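Informe de avance nº 2 - Desarrollo de la serie documental "Tretton"
Productora: Honar
Para: fondo de desarrollo audiovisual Dosex
Fecha: 23/10/2021

Resumen rápido, el detalle va más abajo. Guion de los tres primeros episodios cerrado. Teaser montado, falta mezcla de sonido. Coproducción: una carta firmada, otra pendiente. Presupuesto dentro de lo previsto salvo archivo, que se nos va. Pedimos mover una partida (ver punto 4).

1. Guion y biblia

La biblia pasó de 118 páginas a 80. Era demasiado larga, nos lo dijisteis en la evaluación y teníais razón. Fuera el capítulo de referentes y casi todo el aparato histórico, que se queda como anexo para quien lo pida. Los episodios 1, 2 y 3 tienen tratamiento definitivo. El 4 sigue en escaleta, cambiamos el arranque dos veces y todavía no convence. El 5 y el 6, sinopsis larga.

Cambio importante respecto a lo presentado: la serie ya no va por orden cronológico. Cada episodio parte de un oficio doméstico y de ahí tira hacia atrás. Funciona mejor en pitch y da un formato más fácil de adaptar fuera.
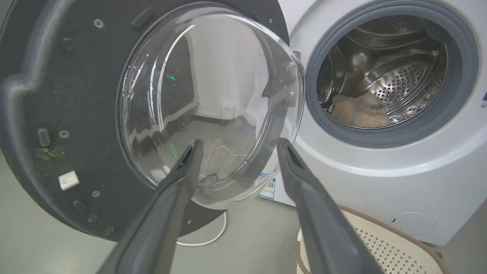 El título se mantiene de momento. A uno de los canales le suena raro en castellano y propone subtítulo, estamos dándole vueltas. No cerramos nada hasta tener la segunda carta.

2. Teaser

Rodaje terminado en los días previstos. Total de material bruto: 384 minutos, más de lo que queríamos, y eso retrasó el visionado casi una semana. Montaje en versión 5. Duración final todavía por decidir, hay una versión corta para mercados y otra más reposada para televisiones públicas.

Pendiente:
- mezcla (estudio reservado, sin confirmar hora)
- subtítulos en inglés, hechos; en francés, encargados
- etalonaje de los interiores, el resto está listo
- rótulos, falta aprobar tipografia
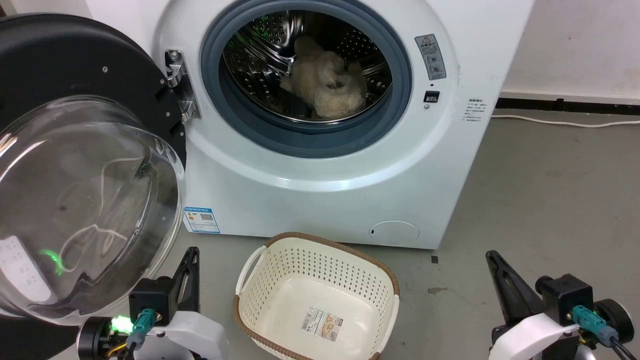 Lavadora con la puerta abierta y el tambor a la vista.

La música del teaser es provisional. Tenemos permiso para enseñarla en reuniones pero no para publicarla, así que por favor no compartáis el enlace fuera del comité de lectura.

3. Coproducción y ventas

Govindasamy firmó la carta de interés a primeros de October, perdón, octubre (la plantilla viene en inglés). Entran como coproductores minoritarios, condicionado a que haya una televisión dentro antes del rodaje principal. Nos piden versión de 52 minutos además de la corta. Asumible, aunque sube posproducción.

Enviamos dossier a 29 contactos entre canales, plataformas y agentes de ventas. Respuestas desiguales. Varias negativas amables, algunas reuniones ya hechas y dos conversaciones que siguen vivas. Una de ellas pide opción sobre el formato, no solo sobre la serie acabada. Estamos viendo con la asesoría jurídica cómo separar los derechos, porque en el contrato con vosotros el formato no se menciona de forma expresa. Nos vendría bien una llamada sobre esto cuanto antes.

4. Presupuesto

Gasto ejecutado según calendario. Desviaciones:
- Archivo: por encima. Las tarifas de uso internacional no son las que nos habían pasado en primavera.
- Viajes: por debajo, casi todas las reuniones fueron por videollamada.
- Traducciones: igual.

Solicitamos pasar el sobrante de viajes a archivo. No cambia el total de la ayuda. Adjuntamos cuadro y facturas, falta una que llega la semana que viene.

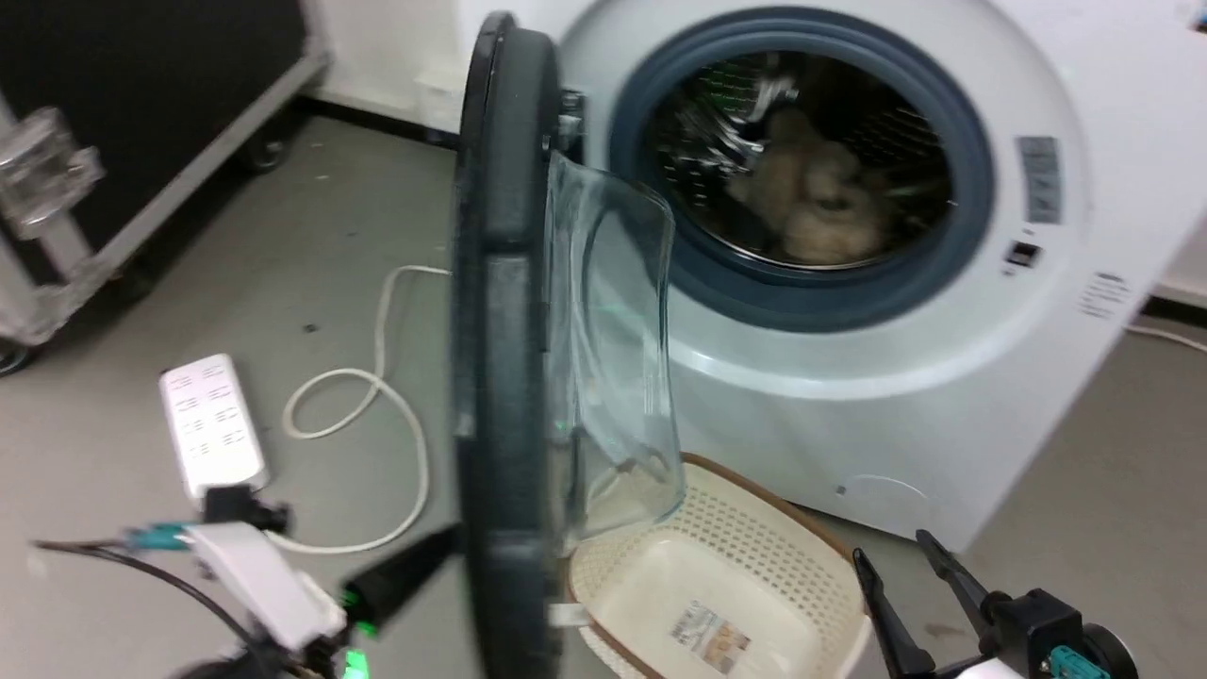 Ropa beige en el tambor.

5. Próximos pasos

Mezcla y entrega del teaser. Tratamiento del episodio 4. Respuesta de la segunda televisión, sin fecha, insistimos. Contrato de coproducción con Govindasamy en borrador, os lo mandamos antes de firmar como marca la convocatoria.

Riesgos: si la televisión no contesta antes de fin de año, el rodaje principal se mueve a primavera y habria que pedir prórroga. Preferimos avisarlo ya.

Quedamos pendientes de vuestro ok a lo de la partida y de fecha para la llamada.

Honar, departamento de producción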